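Call for Participants: Household Tap Water Survey, Alden

The Alden Tap Water Survey is looking for 102 households to collect water samples at home and answer questions about how they use their water. Sampling starts in December. Households on every part of the Alden system are welcome, including renters and people in apartment buildings.

Background

Alden replaced part of its water main last year, and the work left a mix of new pipe and old service lines in the ground. The town tests at fixed points, mostly hydrants and public buildings. Those tests do not show what comes out of a kitchen faucet in an older house on Sandhu Street, or on the third floor of a building where the water has been sitting overnight. Over 200 residents wrote to the town about color, taste or smell after the work was finished. The survey was set up in response to those letters and is run separately from the water department.

The project lead is Maham Virk. Waqas Rizvi handles field work and is the person who will contact you if you are selected.

Who can take part

You need to be 18 or older and live at an address served by Alden water. You must have lived there for at least three months and expect to stay through the end of the survey. Private well users are not eligible for this round. One person per household may sign up. If you have a whole-house filter you can still take part, but tell us on the form. Pitcher filters and filters mounted on the faucet are fine as long as you can bypass them for the sample.

We are short of sign-ups from the north side of the railroad tracks and from buildings put up before the main was first extended to Prelent Road. If you live in either area, please consider applying even if you have had no trouble with your water.

What you will do

Each household collects four samples, one per week. The first bottle is filled in the morning before anyone in the home has run a tap, showered or flushed. The water needs to have sat in the pipes for at least six hours. The second bottle is filled after the cold tap has run for five minutes. The third and fourth repeat the first and second on later weeks.

You will also keep a short log. It asks what time you filled the bottle, which faucet you used, when water was last used before that, and anything you noticed about the water. There is a questionnaire at the start that takes 20 minutes and can be done on paper, online or by phone.

Please do not clean the faucet screen before the first sample – we need the water as you would normally drink it. Do not use hot water for any sample.

Filled bottles go to the drop-off table at the Clalik Building, side entrance, between 7 a.m. and 10 a.m. on the day they are filled. If you can't get there, we can pick up from your porch. Ask for this when you sign up, as pickup routes are set ahead of time.

Payment

Households that return all four bottles and a complete log receive $40 by check or gift card. Households that return two or three bottles receive half. There is no payment for the questionnaire alone.

Results

You will get the results for your own address by mail, with lead, copper, iron and manganese listed separately. Addresses are removed before anything is published. The final report will show results by neighborhood only. If a sample comes back above the lead action level, Waqas Rizvi will call you the same day we hear from the lab, and we will offer a second test at no charge.

We do not share individual results with landlords. The survey cannot order repairs or pay for them.

How to sign up

Pick up a form at the Clalik Building or the Alden library desk, or call the survey line and leave your name, street and a daytime number. Forms are available in English, Spanish and Urdu. Applicants will be told by mail whether they have a place. Those who don't will go on a waiting list, and we do expect some dropouts.
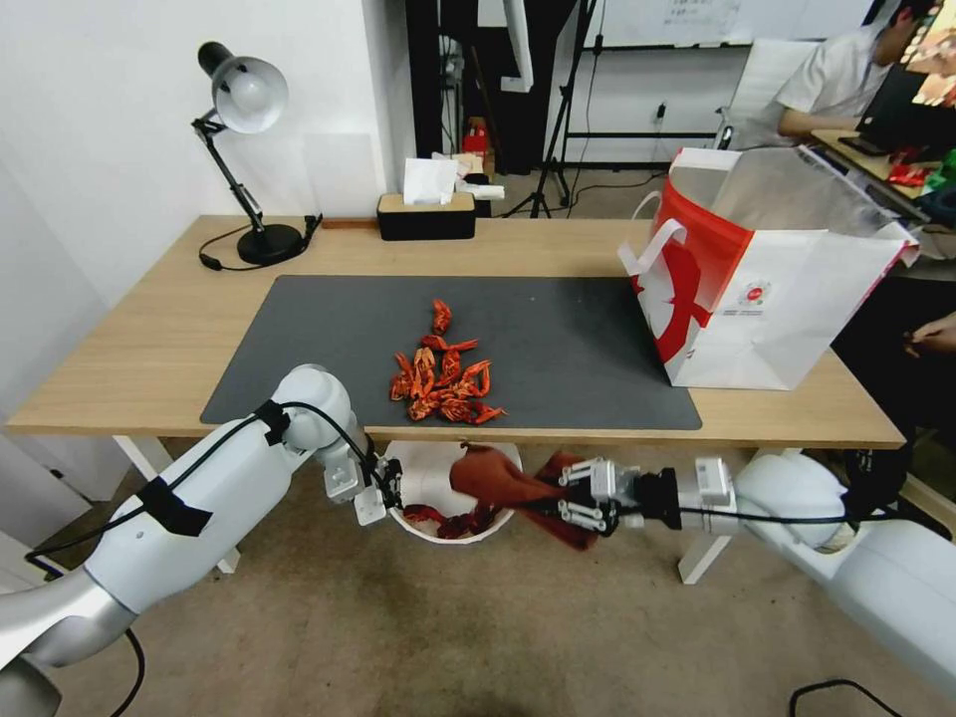
Kits come with four capped bottles, labels, a pencil and the log sheet. Leave the caps on until you are at the faucet, and label each bottle before you fill it. Many people will do the labels and the log at a desk, and that is fine, but clear off food first. A pile of crawfish shells on the desk mat has to go, and hands should be washed with soap before the kit is opened. A desk lamp helps with the small print on the labels. If a bottle is dropped or the inside of a cap gets touched, set it aside and call for a replacement.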